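Bresstead firm opens up its gripper tracking and planning software

Brokura, the Bresstead company behind the Idari control software, has released a new version of the package that moves most of its tracking and planning code into the open. The release went up on the company's site on Sunday and can be downloaded without an account.

Idari turns recordings made with hand-held grippers into motions that a robot arm can carry out. A person does a task by hand with the gripper, cameras follow the marker cubes fixed to it, and the software works out where the gripper was and which way it was pointing at each moment. Those paths are then cleaned up, checked against the arm they are meant for and passed to a learning program.

Until now the first and last of those steps were open to anyone, but the middle one was not. Outside groups could record data and train on it, but the part that judged whether a path was any good ran on Brokura's own servers and returned a pass or a fail with little explanation. The new version runs that check on the user's own computer and prints the reason for each fail beside the time it happened.

The company said the change came after a year of requests from labs that did not want to send recordings off site. Some of those labs work under agreements that stop them from sharing video of any kind. Others simply found the wait too long when the servers were busy.

What has changed

The biggest piece of work is in the tracker. Earlier versions treated each marker cube on its own and dropped it as soon as a hand or sleeve covered the pattern. The new tracker keeps a short history for every cube and fills in the path from the last good views until the cube can be seen again. If the gap runs too long, the stretch is marked as a guess and left for the user to keep or throw away.

That matters most for tasks over a tray or a table, where people lean in and their arms get between the camera and the gripper. Brokura's release notes say the old tracker lost the cube often enough in this sort of work that operators learned to hold their wrists at an odd angle to keep it in view. The paths that came out were complete, but they taught the arm to hold its wrist at the same odd angle.

The notes list a test set of 1445 recordings of short pick and place tasks. Under the old version, 712 of them came through with no gaps. The company has put the test set up with the code so that others can run the same comparison, and has asked people to report results from different cameras and different room lighting.

The planner has changed as well. It used to take a recorded path and look for the closest one the arm could follow, joint by joint. It now looks at the whole path first and picks out the parts that have to be exact, such as the approach to an object and the moment of closing the jaw. The rest is treated as travel, and the planner is free to change it to avoid a joint limit or keep the elbow clear of the table.

Users can see both paths laid over each other in the viewer, with the exact parts in a darker colour. They can drag the start and end of each part along a timeline if the program has guessed wrong. Brokura says it expects most people to do this for their first few tasks and then leave it alone. 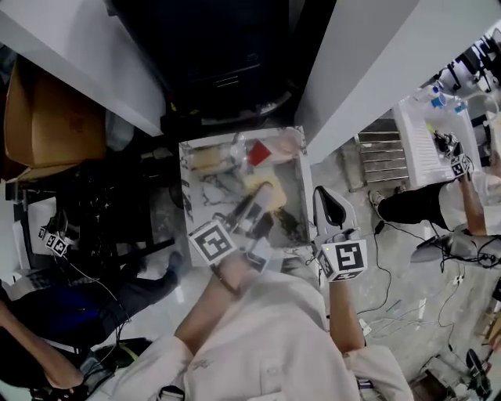 Živković, who has used Idari for small object work since the second version, said the split into exact parts and travel was the right idea but that the program was too quick to call something travel. Moving a soft item over the lip of a tray was one case where the height of the whole path counted, and the planner had flattened it three times out of four until the setting was changed by hand. The setting is there, Živković added, but it is buried in a file and ought to be a slider in the viewer.

Brokura said it had heard the same point from other early users and would move the setting in the next small update. For now it is called travel_freedom and sits in the planner section of the main settings file. Lower values keep the arm closer to the recorded path.

Soft and wrapped items

The handling of soft goods has been a sore spot for the package for some time. A rigid block can be gripped the same way on every attempt, and a path recorded once will mostly hold up. Packets, bread and sponges squash and slide, and a path that worked for the person holding the gripper may close on nothing when the arm repeats it.

The new version does not claim to solve this. It does record how wide the jaw was open at every moment, where the older one saved only open or closed. A learning program can use the extra detail to tell a light hold from a firm one. Files made with older versions can still be loaded, but the jaw width will be blank, and the program will warn about it once at the start of a session.

There is also a new tool for trimming recordings in batches. People tend to start recording before they are ready and stop a little after they have finished, and the idle stretches at each end had to be cut by hand. The trimming tool finds the first and last real movements of the gripper and suggests a cut, which can be accepted for a whole folder at once. It will not cut anything from the middle of a recording.

More than one operator

Several people can now record in the same room under one session. Each gripper gets its own name, tied to the pattern on its marker cube, and the software keeps the paths apart even when two of them cross. In the past a second gripper passing through the view could be picked up as the first, and the path would jump across the room and back.

Groups that want to use this will need to print new patterns. The old sheet had 14 patterns, and a few of them were close enough to be mixed up at a distance or in poor light. The new sheet leaves those out and adds others, and is laid out to fit on ordinary letter or A4 paper. Brokura recommends matte paper and says glossy labels caused more tracking faults in its own tests than any other single thing.

The session tool also handles timing. All cameras are matched to one clock at the start, and the match is checked again every few minutes. If a camera drifts, the session carries on, but the files from that camera are flagged. Earlier versions gave no sign of drift until the paths were put together, by which time the whole afternoon's work might be affected.

Licence and support

The tracker, planner, checker and viewer are all under the same open licence. The drivers for some arms are not, as they contain code from the arm makers. Those drivers are still free to download, but they come as finished files and cannot be changed.

Brokura will go on running its servers for existing customers until July. After that the checking service will close and paid support will cover help with installs, custom drivers and training visits only. Customers who have paid past that point will be offered the balance as support hours or as a refund. The company said about 100 groups still use the servers in a normal month, and that it would write to each of them.

The minimum computer needed has gone up slightly. The tracker will run on a laptop without a graphics card, but not at full speed, and the notes suggest recording first and tracking afterwards on such machines. Anyone using live tracking to steer an arm will need a graphics card with enough memory for every camera in use.

Known problems at release include a fault in the viewer that shows the wrong jaw width after a file is reversed, and slow loading of very long sessions. The first affects only what is drawn on the screen and not the saved data. A fix for both is being tested.

Groups moving from an older version are advised to finish any session in progress before installing, as half-finished sessions cannot be carried across. The guide to moving settings files is in the same folder as the release notes, and the support forum is open to non-customers as well.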